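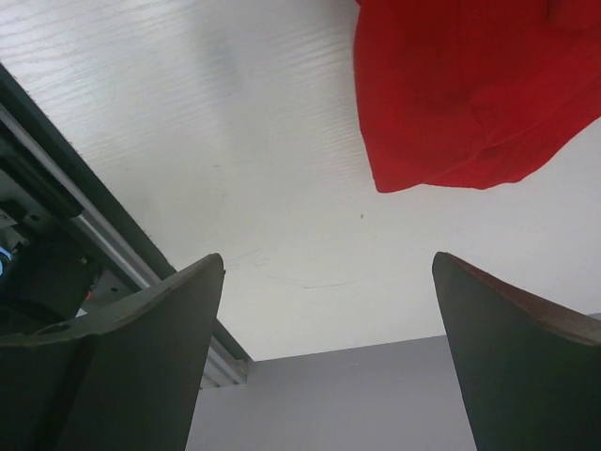 White table for folding and sewing — grain catches on everything, and now there are specks. Paint over it or live with it?

Posted by Nilmini Mridha, August 22, 2019

Hi all! I finally have a proper table for folding laundry and cutting fabric and I love it more than is reasonable. It's white, a little bit glossy, and it came out of my aunt's old craft room along with two drawers of buttons (a whole other post, I could talk about those buttons all day).

My trouble is the surface. In some places you can see and feel the wood grain, wavy little ridges, and in other places it's smooth. I do a lot with red cotton at the moment because I'm making napkins and a table runner for my cousin's party, 60 napkins in all, and I have three worries.

First, will red fabric leave color on a white top? I wash the cotton before I cut it, but I'm impatient and sometimes it goes on the table before it's fully dry.

Second, there are small marks here and there. A little dark speck, a short gray mark, a thin dark scratch and some faint scuffs. The speck doesn't brush off. I've tried a damp cloth and dish soap and that's as brave as I've been.

Third, the grainy parts. When I smooth out a thin fabric I can feel the ridges through it, and my chalk line goes bumpy. Would sanding help or would I make a mess of it? I don't know if it's painted wood or some kind of coating with a grain pressed into it. My aunt doesn't remember either, she only remembers that it was heavy on the stairs.

I'd rather not cover it with a big plastic sheet forever, it's such a cheerful table! Any ideas welcome.

Malsha Dissanayake
Member, 3,286 posts

Oh, I love a white folding table! Everything shows up on it, every pin and every loose thread, and red looks wonderful against it. You're going to have fun with those napkins.

Please don't sand yet. Find out what you have first. Look underneath and along the edges, and especially at any screw hole. If the white stops and you see bare wood, it's probably paint. If the white is a thin separate layer with a line where it meets the core, it's a printed or pressed coating, and sandpaper will go straight through it and you can't get it back. Another clue is whether the grain repeats. On a pressed surface you'll often find the same wavy bit again a foot or two along.

For the color, damp is the problem. Dry red cotton that has been washed until the water runs clear can sit on a white table all week. Damp red cotton left in a heap overnight is how I got a pink patch on my ironing board cover that is still there. Do the white rag test: wet an old white rag, press it hard on a corner of the fabric for a minute, and look. If the rag comes up pink, wash the fabric again, separately, and test again. I had one red that took four washes. It was a beautiful red though, I forgive it.

Marks, in the order I'd try them:

Baking soda mixed with a few drops of water, on a soft cloth, light circles. Go easy on it, because even baking soda can dull a glossy finish. Try it near the back edge first.

For the speck, a plastic card held nearly flat. If it's a drip of something (glue, old varnish, candle) it may pop off. If your fingernail runs over it and feels nothing, it's in the surface and scraping won't do any good.

A plain white eraser on the gray mark and the scuffs. I'm always amazed how much an eraser takes off! Gray marks are often just metal rubbing off onto the table, scissors or a pan or a belt buckle.

The scratch you can probably only hide. If dirt has gone down into it, a soft toothbrush and soapy water will lighten it. After that, a tiny bit of white furniture filler wiped across and wiped off again.

For cutting, get a mat, or a piece of smooth stiff card from an art store. I lay mine down to chalk and cut, then it slides behind the dresser. You get the pretty table back the minute you're done.

Matubbar

just paint it. light sand, primer, two coats white, done in a weekend. I did a desk like that and it's fine

Bornudix

Agree with Malsha on the mat, and one small thing on painting. I painted a table where the grain was pressed into the coating and the ridges came right through both coats, so I ended up with a freshly painted bumpy table. If smooth is what you're after you'd have to fill the grain first, and that's a lot of filler and a lot of evenings.

For folding only, I like a bit of texture! Stacks don't slide off the way they do on my kitchen counter. I fold at the grainy end and cut at the smooth end and have stopped thinking about it.

Also — wipe along the ridges when you dust, with the direction of the grain. Lint from cotton packs into them, and red lint on white makes you think the dye has run when it hasn't.

Nilmini Mridha

Thank you, these are so good! I crawled underneath with a flashlight and found a screw hole, and there IS a thin white layer with a line under it. So no sanding, I'm very glad I asked first.

Rag test on the red: the faintest pink, so it's back in the wash. The eraser took the gray mark nearly all the way off, which made me ridiculously happy. The speck is staying, my fingernail can't feel it at all. Going to look for a piece of card big enough for the runner, and I may as well use the grainy end for folding like Bornudix does. Will post the napkins when they're hemmed!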